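**Ticket:** right wrist camera drops out during key handover
**Project:** Dranilel (student capstone, two-arm bench)
**Opened by:** Ibrahim Eze
**Opened:** 13/02/2024
**Status:** open, workaround in place

## Problem

The task is to pick up a tagged key set with one arm, pass it to the other, and hang it on the wall rack. Pick works. During the handover the right wrist camera stops delivering new images and the policy keeps acting on the last one it received. The receiving gripper then closes in the wrong place, or closes correctly and never registers that it has.

No error reaches the operator screen. The camera node stays up and republishes the stale image with a fresh timestamp, so the watchdog in the Ekpo launch package does not trip.

First logged case: run limit 4,000 control steps, stale image from step 593 onward. The arms completed the approach before anyone stopped the run. 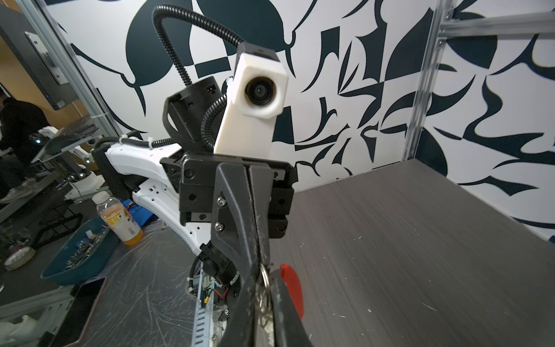

The left wrist camera has not shown the fault in any run. Both cameras use the same firmware and the same exposure settings. Swapping the two USB ports on the host did not move the fault to the left side, which argues against the port.

## Steps taken

1. Power-cycled both arms and the host. Fault came back on the third handover.
2. Ran the right camera alone, arm parked, for 2,000 steps. No stale images.
3. Ran the right arm through the handover path with the gripper empty and the left arm parked. Stale image on two passes, both with the elbow near its fully folded position.
4. Changed the node to compare a checksum of each image with the previous one and to stamp repeats as stale. Branch is `stale-check` in the Cillimance repo. This does not fix the dropout, it only makes it visible.
5. Added a hold: if the image is stale for more than 700 ms, both arms stop and keep their grip. Tested by pulling the connector by hand during the approach. Both arms stopped.
6. Stepped both arms to the meeting pose at low speed and watched the image counter while moving the right elbow by itself. Counter stalls when the elbow folds and resumes when it opens. 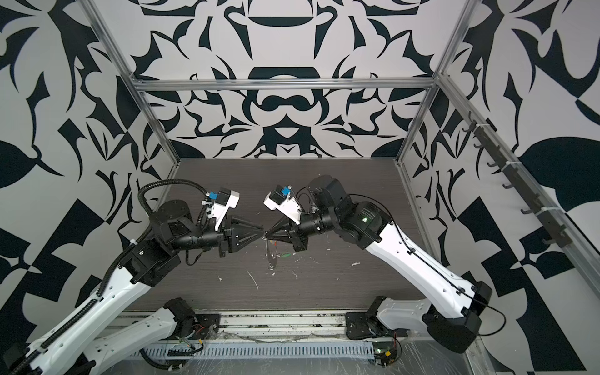

*Step 6: grippers at the meeting pose, hook rack on the right wall empty.*

Step 6 points at the cable run along the right arm. The camera lead shares clips with the motor lead, and there is very little slack past the elbow. My guess is a strained conductor or a loose crimp at the camera end — I have not opened the connector yet.

## Not the cause

- **Lighting.** Suspected early on. The stall shows up in the image counter, before any vision code runs.
- **Wall pattern.** A teammate asked whether the black and white panels were confusing the tracker. They may still be a problem for tag detection, but that is a separate ticket.
- **Key tag color.** Repeated the approach with different tags. No difference in the counter.
- **Arm power.** Supply voltage logged through a full handover, no dip at the time of the stall.

## Remaining work

- Replace the right camera lead with the spare from the Endeck kit. Route it outside the motor lead clips and leave a service loop at the elbow.
- Repeat step 6 with the new lead. If the counter still stalls, swap the camera module next.
- Wipe down the work surface before recording again. White crumbs on the dark top have been producing false pick candidates at low confidence.
- Re-run the two-key layout, one set in the gripper and one left on the table. The detector has to ignore the one on the table during the handover.

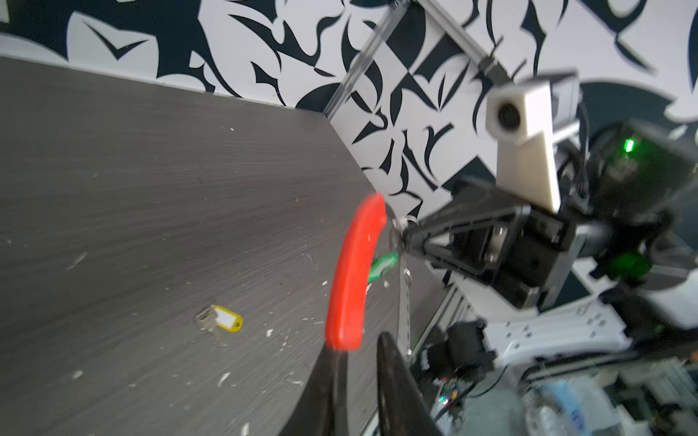

- Merge `stale-check` after review. Keep the 700 ms hold even if the lead turns out to be the whole problem.
- Mark every run recorded before the checksum change as suspect. Do not use them for training until the right camera stream has been checked for repeats.

## Notes for whoever takes the next shift

Keep the hold enabled. If it triggers, support the keys before you release the grippers, then save the log before restarting the node — a restart overwrites it. The team wants clean handover data by the March review, so please add run logs to this ticket and leave it open until the new lead has been through a full 4,000-step run.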